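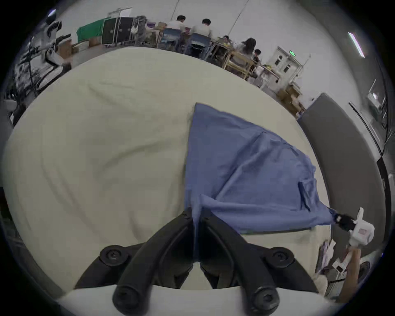 Tudell Paired Hand Grippers: review after one season of use

The Prasberg workshop acquired two pairs of the Tudell hand grippers in February to gather examples of cloth handling for its learning system. This review covers their use on folding and straightening tasks only.

Each gripper is held by the operator and closes on two fingers. Thin fabric is the harder test, and the curved black fingers performed well on it. A single layer could be lifted from a cloth-covered table without catching the layer beneath, although new operators required practice. Of 922 examples recorded, 87 were rejected at review, mostly for a slipped corner or a hurried release.

Comfort is acceptable for sessions of up to an hour. Beyond that, several operators reported tired wrists. The screws on the mount should be checked daily; one pair worked loose in the second week.

The Jaber software supplied with the set is plain and dependable. Labelling is slow, and files from the left and right hands must be matched before export. The older Hanow set handled this step automatically but gripped poorly on soft materials.

Rating: 4 out of 5. Recommended for cloth work. Spare fingertips should be ordered with the first purchase, as delivery of parts was slow.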